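Home | Chapters | Exercises | Index
Reading time: 2 min

Chapter 7. From Target to Joint Angles

A planner receives a target point and must return one angle for each joint. For a small arm there may be several answers, or none. This chapter builds a planner that handles both cases.
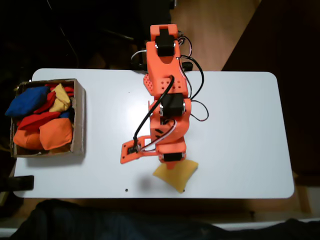

By R. Estell | Aug 15, 2023

The working task is reaching for a bean bag on a tabletop. Cloth has no fixed shape, so the target is the center of its outline as seen from overhead. Section 2 covers the solver. Later sections add joint limits and a check that the cables have slack at every step of the path.

Filed under: Motion Planning, Small Arms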